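# Put the table next to the fridge

The argument about landing space beside a refrigerator is usually conducted in terms of fitted kitchens, where the answer is a length of worktop and a bill. Most shared offices and rented rooms have no fitted kitchen. They have a socket, a fridge and whatever furniture was left over. My view is that the piece of furniture nearest the fridge matters more than the fridge, and that it should be a plain table, kept almost bare.

The case rests on what happens at the door. An upright fridge-freezer with the door open needs one hand for the door, at least intermittently, and one for the goods. Anything carried in the second hand has to be put down before the next thing can be moved. Without a surface in reach, it goes on the floor, on top of the appliance, or back where it came from.

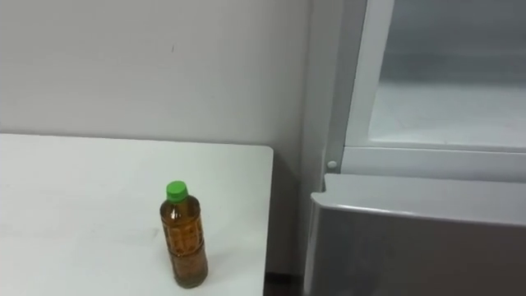
The distance that matters is from the edge of the compartment to the edge of the table. If a person can pivot without taking a step, the arrangement works. One step is tolerable. Two steps and the door is left hanging open for the whole operation, and cold air falls out of the bottom of it throughout.

Naveed Qureshi, who fitted out the Teltent rooms, disagrees with me. He prefers a closed cupboard of the same height, on the grounds that a table wastes the volume beneath it. He is right about the volume. A cupboard door, however, needs its own swing, and two doors opening into the same patch of floor is a poor exchange for a shelf of spare mugs.

## Height, finish and the gap

A table should finish below the floor of the upper compartment, so that a bottle is lifted up and in. Sliding across at equal height sounds convenient, but the front rim of the compartment gets in the way, and tall bottles catch on it.

I would also specify white, or at least something pale and matt. It shows scuffs, and that is the usual objection. It also shows spills, and a spill of tea that is seen on the first day is wiped up on the first day. Grey marks on a tabletop do no harm to anyone.
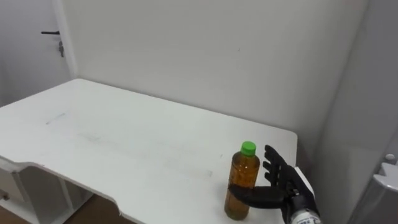 *What looks like tea, with a green cap, upright near the front edge of the table.*

Standing a bottle close to the edge is normally described as bad practice. For an open cup I agree. For a capped plastic bottle waiting to go into the fridge I think the objection is overstated – the hand approaches from the side, closes round the body and leaves, and a bottle set far back against the wall means leaning over the table for no benefit.

The gap between table and appliance is a separate matter. People push the two together because it looks tidier. Leave a narrow gap. The side of a fridge may need to shed heat (the installation sheet will say how much clearance is required), a broom head should pass, and the table can then be moved without scraping the panel. The Ansari guide I was given gives 43 mm for this. I have no quarrel with that figure.

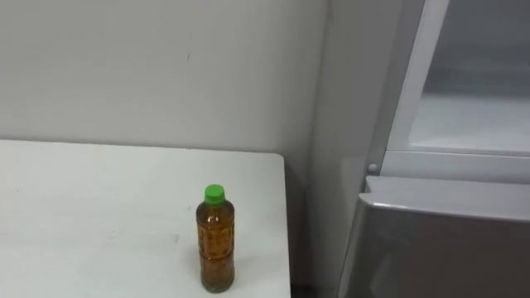

## What should be on it

Very little. A landing surface that holds a kettle, a post tray and a fruit bowl has stopped being one. Kausar Magsi kept a log for the Mokomach office over 52 working days and found that the table was unusable, in the sense of having no clear space for a single bottle, on most of them. Her remedy was a second table on the far wall for everything else. It cost 399, delivered, and I consider it money well spent.

The same rule applies to the floor in the arc of the door. Bins, stools and packets drift there because it looks like spare space while the door is shut.

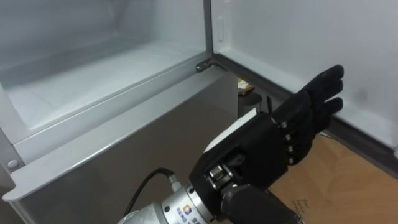 *Door open, upper compartment empty, with the lower panel and hinge pin in view.*

An empty compartment is the right time to settle the layout. Open the door as far as it will go, stand where you would stand to load it, and put the table where your free hand ends up. If the hinge is on the table side, see whether the manufacturer allows the door to be reversed before buying anything. Troten quoted for a new run of units at 2,724 to solve a problem that, in that room, was a hinge on the wrong side.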